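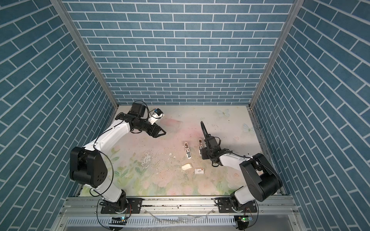 PART TWO: PLACES AND PLAYERS

Chapter 5
The Dance Bands of the River Towns

Before we come to the records themselves, it may help to spend a little while with the people who bought them, for it is very easy (I have done it myself, many a time) to talk about a style of music as though it lived entirely inside the studio. The town of Carhuamaca had no studio at all until long after its bands were well known along the river. It had a dance hall, a ferry landing and a great many guitars, and on feast nights in May the playing went on until the first boat left at dawn.

Our main guide in this chapter will be the bandleader Efraín Ospina, whose early group had only 5 members and one microphone between them! Their first single, pressed by the small Zemimport label in a run of 368 copies, paired a slow waltz with a quick, bright tune in the local style, and it was the quick one that the ferrymen carried downstream.

As you read, listen out for the bass. In the older waltzes it keeps politely to the first beat of the bar, while in Ospina's dance numbers it begins to wander ahead of the singer, and we shall spend a good part of the next section following where it goes.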